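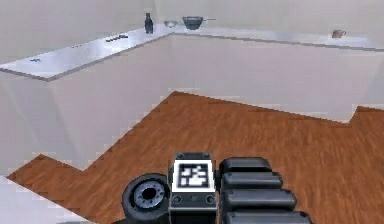
Orkard Community Garden and Kitchen
Minutes of the members' meeting, May 2018

Chair: Imre Fodor
Apologies: received from the Satitz Street group, who had a plant swap the same evening

1. Minutes of the April meeting
Approved with one correction. The tomato seedlings went to the Vida Day Center and not to the school. Vida would like more if we have them!

2. Spring planting
Wonderful progress all round. The peas are up on both trellises, the strawberries are in flower, and the rhubarb is so far ahead that we agreed members may start pulling it now (outer stalks only, please, and leave the two young crowns by the gate alone until next year). Beans and squash go out after the last cold nights. There was a long and very happy discussion about squash varieties. We will grow butternut in the long bed and let the pumpkins run down the bank, where they did so well last summer.

The slugs are back. Beer traps will be tried along the lettuce rows, and anyone who likes going out with a flashlight after dark is warmly invited.

3. Water
The rain barrels filled twice in April. The second barrel still drips at the tap and Imre will fit a new washer. We agreed to buy 100 feet of soaker hose for the long bed, which should make July a lot easier on everybody's backs.

4. Money
Balance stands at $594 after the seed order and the compost delivery. The grant application to the Brolleck Fund for $2000 has gone in, and we should hear by the end of summer. If it comes through, the first job is the greenhouse roof, then raised beds that people can reach from a chair. Everyone was excited about the raised beds and three members have already offered to help build them.

5. Shared kitchen
Bookings for jam making are open. Please wipe down the counters and take home leftover jars, lids and labels. Rhubarb and ginger jam was voted in as the first batch of the season, with strawberry to follow as soon as we have enough fruit. The big preserving pan has a loose handle and should be lifted with both hands until it is fixed.

6. Open garden day
Last year was such fun that we are doing it again, with a longer plant table and more cake. Children can sow a sunflower in a pot and take it home. We need 4 more people to show visitors around in the afternoon. Sign up on the sheet in the shed.

7. Any other business
A robin is nesting behind the potting bench. Please use the other door until the young have flown.
The blue wheelbarrow has a flat tire again. Spare inner tube to be bought.
Lost: one pair of green gloves, left by the compost bins.

Next meeting in the garden if it's dry, in the shed if it isn't. Bring a mug.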